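A Small Job Is Enough

The workshop in Mendden has had a pair of robot arms on a table since last winter, and the question I get most from other members is when they are going to do something. By this they mean sanding a tabletop, loading the laser cutter or bringing someone a coffee. My answer is that they are doing something now. They are putting pens in a cup. I think that is the right job for them, and I think more people who build robots at home or in a shared shop should pick a job of that size and stay with it for longer than feels comfortable.

I should say where I stand. I am one of the three people who look after the arms. I repair washing machines and dryers for a living and had never programmed a robot before this. The other two know more about software than I do, and one of them would disagree with a fair part of what follows.

The project is called Gristthorpe, after the street the workshop used to be on. Our first plan for it was a kitchen helper. We had a list of tasks on the wall with boxes next to them, and the list started with clearing a table and ended with making soup. We spent four months on that list. At the end of it we had a folder full of partly working programs, a cracked gripper part, and two boxes ticked by people who were being generous. Each time one task got hard, we moved to the next one down. It felt like progress because the table looked different every week.

This is how most hobby robot builds go, as far as I can see. I read the forums and go to the open day at Stestau every year, and the pattern is the same. Somebody finishes the arm, and finishing an arm is hard work and deserves respect. Then they film it picking up a block. Then they film it holding a paintbrush. After that the posts stop. The arm may be fine, but nobody ever found out how often it could pick up the block.

So in spring we took the list down and chose one job. A pen lies in one gripper, or on the table, and it has to end up standing in a paper cup. It has a start and an end you can see from across the room. It costs almost nothing. If the cup gets crushed, there is a sleeve of them in the cupboard. If a pen rolls off the table, you pick it up.

It also turns out to contain most of what we were failing at in the kitchen plan. The pen is thin, so the gripper has to be lined up well. It is long, so a small error in the wrist is a large error at the tip. The cup weighs next to nothing and will slide or tip if you touch the rim, and once one marker is leaning in it, the next pen has less room to go in. With two arms there is the added matter of keeping one out of the way of the other, and that took us longer than all the rest. A soup pot would have asked the same questions, only with more mess between tries.

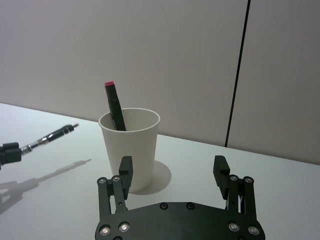
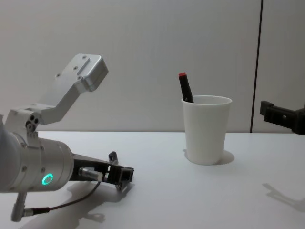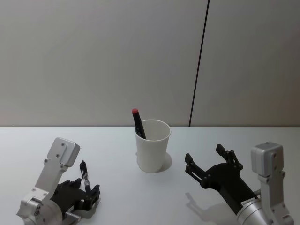

The cup and marker on the white table at Mendden, with the grippers of both arms in view.

We ran the job in blocks of 60 tries. The number has no science behind it; it is what fits into an evening if people arrive on time. One person resets the cup, one person watches the arms with a hand near the stop button, and one person writes down what happened. The first full block was bad enough that we did not bother to work out the percentage. The best block so far had 54 pens in the cup. I know that a factory engineer would find that number poor. I know it is a real number, though, and for the first year of the project we did not have one of any kind.

Here is what the counting gave us. Of the failures in one block, 11 came from the same cause. The pen turned a little in the fingers while the arm was lifting, and by the time it reached the cup it was pointing at the rim. Watching it live, all of us had described it as bad aim. We had spent two weekends adjusting the aim. When the notes were read out in order, it was plain that the aim was fine and the grip was not. The fix was to close the fingers slower and to take the pen nearer its middle. I would have kept fiddling with the aim until Christmas if somebody had not been writing things down.

There are good arguments against all this, and I have heard them at close range.

The first is that it is dull. It is. A shared workshop runs on people wanting to come in after work, and very few want to come in on a Monday to reset a paper cup. We lost one member of the group when we dropped the kitchen plan, and he was good with wiring. I do not have a clever reply. I repair the same four faults in the same kinds of machine all week and I do not mind repetition, so I may be the wrong person to judge how much of it others can take. What has helped is letting people swap jobs within an evening and stopping at 60 even when things are going well.

The second argument is that small jobs make small robots. If you only ever train for pens and cups, the thing will only ever do pens and cups, and any wider skill has to come from variety. The software person in our group holds this view and has better reading behind it than I have. She may be right for people who have rooms full of arms and staff to run them. We have two arms and one table. Spread across 20 tasks, our evenings give each task so few tries that nothing can be learned from any of them, by the machine or by us. I would be glad to add variety once the plain version works, and we have started to, with a thinner pen. It was worse with the thinner pen. Now we know by how much.

The third is about money and space. The table takes up a corner that could hold a band saw. Two arms for the sake of one cup is hard to defend at a members' meeting, and I have tried. The only honest defense is that people learn on it. Several members who came to laugh now know how to read a joint angle, how to route a cable so it does not catch when the wrist turns, and why you never reach across a moving arm. They learned it on a job where a mistake costs a paper cup. I would rather they learned it there than over a hot pan.

A word about the table, because visitors comment on it. It is white, the wall behind it is plain, and we keep tools and drinks off it during a run. This was another thing we fought over. One side said a home robot has to cope with a home, and a home has mail and keys and a dog bowl. I agree that it has to in the end. But when there was clutter on the table, every failure came with an excuse attached, and the excuse was usually the clutter. With the table cleared, the excuses ran out and we had to look at the grip, the timing and our own code. I would tell anyone starting at home to do the same. Clear one surface, put a plain board or sheet behind it, and leave the rest of the house out of it for a season.

I would also tell them to spend less on the arm than they planned and more on the parts that hold things together. Most of our lost evenings came from brackets working loose and connectors pulled by their own cables. Our control program, which is called Woo for reasons that go back to a misprinted label, gets blamed for nearly everything and has been guilty perhaps one time in five. Screws are not interesting to talk about at Stestau. We check ours before every block, and the check takes less time than arguing about software.

There is a kind of pride in home building that says the goal should be as big as you can imagine, and that anything less is a toy. I understand it. It gets people to buy the motors. But I have seen a lot of motors in boxes under benches, including in my own garage, and I believe most of them are there because the goal was soup.

At the next members' meeting I will be asking for the corner to stay as it is until summer. We want to do the thin pen properly, and after that to have one arm hand a pen to the other before it goes in. The software person wants to try three colors of cup. We have agreed to do her cups first, as she has the key to the cupboard.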